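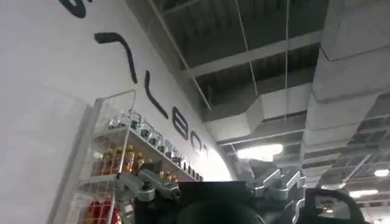

Why are small bottles grouped by type on a wire rack when they would fit just as well in mixed rows?

Grouping reduces the number of decisions a person makes while picking or refilling. When one shelf level carries one kind of bottle, the level identifies the product, and the label is read only to confirm it. Mixed rows hold the same quantity but require every label to be read.

Unit 2: Open Wire Shelving for Bottled Goods
Handout, revised 29/12/2022

2.1 Scope

This unit covers the storage and display of small bottles on freestanding open wire racks. Closed cabinets and refrigerated cases are covered in Unit 5. Pallet storage is outside the course. Students should have read the Unit 1 notes on load and access before starting.

2.2 Terms

Upright: a vertical member of the rack.
Mesh: the welded grid fitted to a side, front or back of the rack.
Facing: one unit of product visible at the front edge of a shelf.
Depth: the number of units standing behind a facing, including the facing.
Level: one shelf, counted from the floor.
Dead stock: units that remain at the back of a level through repeated refills.

2.3 Rack properties

A wire rack is light for its size and can be moved by one person when empty. Air and light pass through it from all sides. Dust falls through to the level below and in the end to the floor, so the lower levels need cleaning more often than the upper ones.

Tall, narrow racks have a small footprint and a high center of gravity. Heavy goods go on the lower levels. A rack loaded only at the top is unstable even if the total load is well within its rating. Load the bottom level first and unload it last.

Mesh on the front of a rack keeps bottles from sliding off but also limits access. Before product is assigned to a level, check that the largest bottle can be lifted over the mesh or taken out from an open side without tilting. A bottle that must be tilted will knock its neighbors.

2.4 Bottle shape and stability

Stability depends on the width of the base compared with the height of the filled bottle. Squat bottles tolerate wire shelving well. Slim bottles with small bases may settle between two wires and lean. There are three common remedies: a flat liner, a tray, or turning the shelf so that the wires run across the direction of travel.

Liners must be the same size as the shelf. An undersized liner moves during refilling and carries the row with it. In the Zeman exercise, the liner was cut short at both ends and the end bottles stood directly on the wire. Those were the bottles that leaned.

2.5 Clear and colored contents

Clear glass and clear plastic show the fill level, which is useful for checking leaks. Against a white wall or a white rack, clear and white bottles have low contrast and the gaps in a row are easy to miss. Amber, yellow and red goods stand out against the same background. Where stock is checked by eye from a distance, place the low-contrast goods at eye level and the high-contrast goods below.

Some contents are sensitive to light. An open rack gives no protection. Follow the storage statement on the product, and do not assume that a tinted bottle is sufficient.

2.6 Worked case: Skesitz shop floor

The Skesitz layout used a single rack for small bottled goods. Total stock was 585 units, of which 77 were on the rack and the remainder in the back room.

Units in back room: 585 - 77 = 508

Refill was triggered when a level dropped to 2 facings. This value is too low for a level with narrow bottles, where a single purchase can remove both. The revised plan set a separate trigger for each level according to bottle width. The rack itself was unchanged.

Students often propose a second rack at this point. Floor area at Skesitz did not allow it, and the shortage came from the trigger value.

2.7 Refill procedure

Remove the remaining bottles from the level.
Wipe the wires or the liner. Let the surface dry.
Place new stock at the back.
Return the older stock to the front.
Align caps and labels.
Check that no bottle touches the mesh under load.
Record the level and the quantity added.

The first step is the one most often skipped. Pushing new bottles in from the front produces dead stock.

2.8 Rack labels

The Vollberg and Rinex sheets distributed in July use different numbering. Vollberg counts levels from the floor and Rinex from the top. All work submitted for this course uses the floor count. Convert before copying any table from the Rinex sheet.

2.9 Exercise

Draw one rack from the front and one from the side. Mark each level with the bottle type, base width, filled weight and refill trigger. State which levels need a liner. Show the mesh on both drawings. Submit on paper, one sheet per view.

Reading for next session: Unit 3, sections 3.1 to 3.4, and the Zeman load table.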